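Plastic furniture and the cost of a leg

Clalari molds resin garden furniture at its Filmont plant. Faustino Ledesma runs tooling there and spoke to us on Mar 2, 2020.

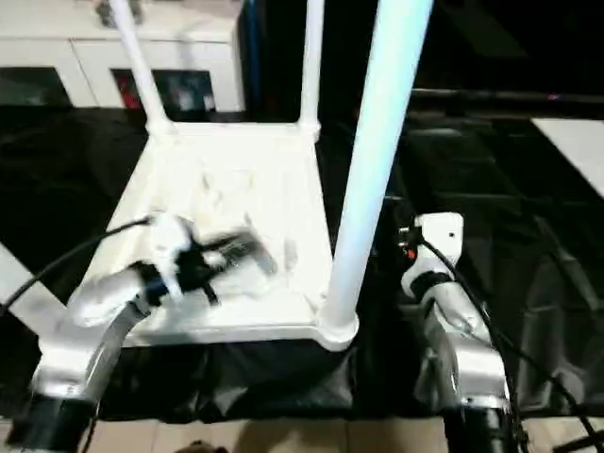
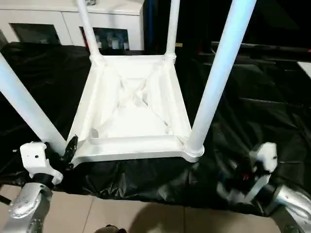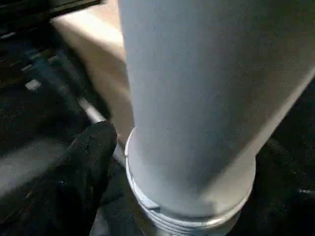
Three views.

Shipping volume

Ledesma puts freight ahead of resin as the main design constraint. "A fixed-leg table ships mostly air," he said. With legs removed, a truck carries 500 units; assembled, it carries 89.

Ribs

Thicker panels cool slowly and sink. "You add ribs and keep the wall thin," Ledesma said. The current mold has run 2366 cycles since its last polish. A revised version, cut by Camacho, is due in April.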